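Domestic Manipulation Data Programme: Interim Progress Report, Work Package 2

Reporting period to end of July. Prepared for the Oltard programme office.

1. Summary

Work Package 2 covers the gathering of teleoperated examples of household tasks for policy training. The agreed target is 3,000 accepted episodes across 9 task families. Collection is under way at the Lurkbridge site, with checking and annotation done at Jurnstead. The sweeping family, which was behind schedule at the last report, is now the main activity. Two items need a decision from the programme office and are set out in section 5.

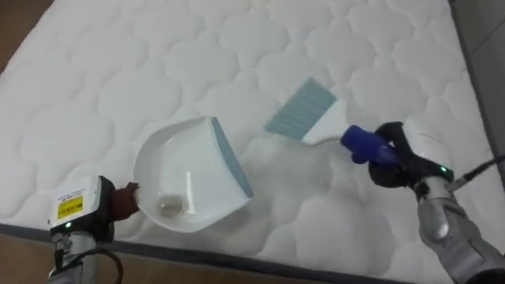

Lurkbridge Robot Learning Group - Sweeping Task, Head Camera

2. Sweeping family

The sweeping task is bimanual. One hand steadies a dustpan on a soft surface while the other brings a brush towards its lip. It was chosen because the two hands have different jobs that must be timed against each other, and because a quilted mattress gives under load. A policy trained only on hard table tops does not cope well with this. In early trials the lip of the pan rode up over the stitching and debris passed underneath.

An episode starts with both arms clear of the surface and ends when the brush has been put down. Grasping the tools is part of the episode. Operators are asked to complete the sweep in as few strokes as they can manage and to avoid correcting the pan position once the brush is moving. Where a correction is needed the episode is kept and tagged, as recoveries are useful in training - the Jurnstead team has asked for more of them.

The debris set was widened during the period. It now includes fibres and lint as well as small hard items, which behave differently at the lip: fibres catch in the recessed seams, while hard items roll.

3. Room set-up and whole-body work

The tasks are recorded in a furnished bedroom. Layout is logged at the start of each block and again after any furniture is moved.
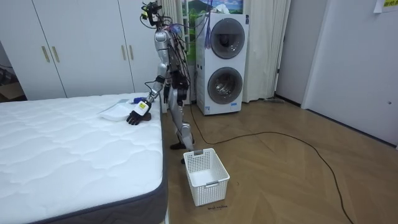
Posture accounts for most of the difference between operators in the wiping and cloth-handling families. The mattress is low for a robot of this height, and the arms alone do not give enough reach. Operators therefore bend the robot at the waist and knees, leaning over the edge of the mattress until the palm can press on the cloth, and this shifts the balance margin. Two operators tended to stand further back and reach, which gave lower contact force and more slipped cloths. The operator guide now states a standing distance for each task, and the spread between operators has narrowed.

Floor cables remain a constraint on stepping. The power and data runs limit how far the robot can travel between the bed and the laundry area, so tasks that combine the two have been split into separate episodes for now.

4. Episode quality

Of the episodes checked at Jurnstead in this period, 112 were rejected. The commonest cause was loss of time alignment between the head camera and the fixed camera, followed by grasp failures where the operator stopped early. The alignment fault was traced to a recorder restart and a check has been added to the start-up sequence. Rejected episodes are held on the Âu archive and are not counted towards the target.

Grasping the brush was a further source of failures. A narrow, smooth handle is hard for the multi-fingered hand to hold against sweeping loads, and the brush tended to turn. A cloth wrap on the handle is being assessed as a variant and is recorded as a separate condition in the episode metadata, so that results with and without it can be compared.
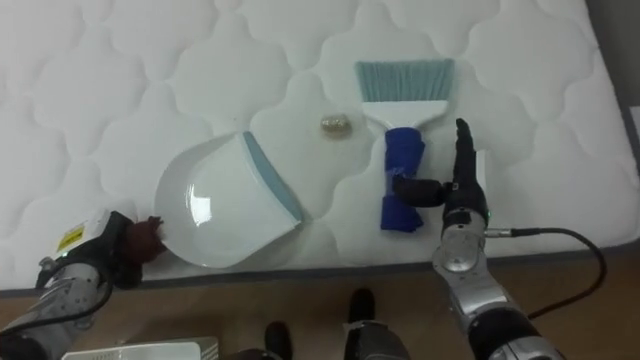
Figure 3. Sweeping task, head camera view: left hand at the rim of the dustpan, right hand beside the brush with wrapped handle.

5. Decisions requested

Extension of the room booking at Lurkbridge by 6 weeks, to finish the sweeping and cloth-handling families in the same layout.

Approval to move unspent travel budget to annotation. Checking time per episode is higher than planned for bimanual tasks, at around twice the single-arm figure.

6. Next period

Complete the sweeping family. Begin the combined bed and laundry tasks once the cable runs have been re-routed. Deliver the first frozen release of the dataset to Oltard with the updated operator guide.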